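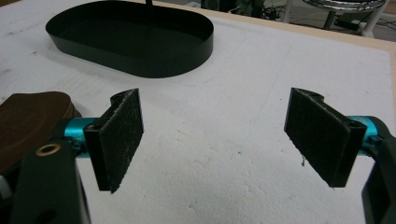 Ulero Project: Small Belongings Strand
Progress report to the Trernetti Fund, period ending March

1. Purpose of this report

This report sets out the work completed under the Small Belongings strand of the Ulero project during the second period of the grant. It covers the selection of objects, the preparation of the table surface, the arrangement of keys and tags, and the position on spending. It should be read together with the opening report, which described the aims of the strand and the terms on which the Nassar site was made available.

The strand is concerned with the things people carry in their pockets and put down when they arrive somewhere: keys, coins, cards and the small containers that hold them. The grant supports the preparation of a documented set of such objects, together with a plain and repeatable way of laying them out on a table.

2. Summary of position

The object list has been agreed at 70 entries. Purchasing is complete for the keys, key tags and coin pouches, and is continuing for card holders and spectacle cases. The table layout has been settled and is in use at Nassar. The written guide is in its second draft.

One item is behind schedule. The printed labels for the storage boxes were returned to the supplier after the numbering was found to follow an earlier version of the list. Replacements are on order and the delay has no effect on the remainder of the programme.

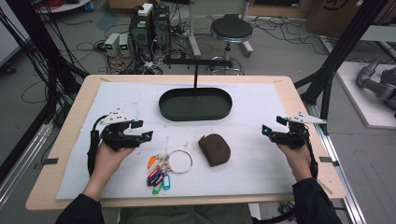

Reading time: 3 minutes

3. Table layout

The layout uses a light wooden table covered with a large white sheet, held at its left and right edges by small black clips. A dark green oval tray with a raised rim is set towards the far side of the sheet, lengthwise from left to right. The objects for the session are placed on the white area in front of it. For the key and coin group, these are one bundle of keys and tags and one brown semicircular coin pouch, placed side by side.

A white covering was preferred to the grey one proposed in the opening report. Dark objects stand out well against it, and the coloured tags can be told apart at a glance. It does mark easily, and grey smudges now show on the sheet. The guide has been amended to recommend that a spare be held at each site and that the covering be changed when marks could be mistaken for part of an object.

4. Keys and key tags

The original proposal allowed for single keys without tags. Comments received from the Nerero programme, which manages shared premises, were that keys in daily use are seldom kept singly. The specification was therefore changed to a bundle on a large split ring carrying 6 plastic tags, each in a different colour: orange, red, dark blue, purple, green and light blue.

The bundle is the least predictable object on the list. The tags move independently of one another and the small rings that join them can turn or catch, so that no two placements look quite the same. It was decided that the tags should not be straightened or put in colour order before a session. The guide asks only that the bundle be set down on the white area, clear of the tray.

Two further points on tags are still to be settled:

Whether the dark blue and purple tags are far enough apart in colour for use under evening lighting.

Whether the paper inserts should be left blank or filled in with invented room names.

5. Coin pouches

The semicircular shape was chosen for its one rounded and one straight edge, which allows the direction of the pouch on the table to be recorded in simple terms. Pouches are to be laid flat. A slight tilt is acceptable and need not be corrected. The record sheet now includes a line for the direction of the straight edge.

6. Trays

The oval tray has been adopted for all sessions in the key and coin group. Its flat bottom and raised rim suit objects that might otherwise slide, and its shape cannot be confused with that of the pouch. A rectangular tray was considered and has been kept in reserve for the card holders.

7. Spending

Spending on objects and coverings is within the amount approved. A small underspend on trays has been moved to storage boxes, as permitted by the grant terms. No change to the overall budget is requested.

8. Work planned for the next period

Complete purchasing of card holders and spectacle cases.

Receive and fit the corrected box labels.

Settle the outstanding questions on key tags with the Nerero programme.

Issue the third draft of the guide to the Fund for comment.

The object list and the current record sheet are supplied as annexes 2 and 3.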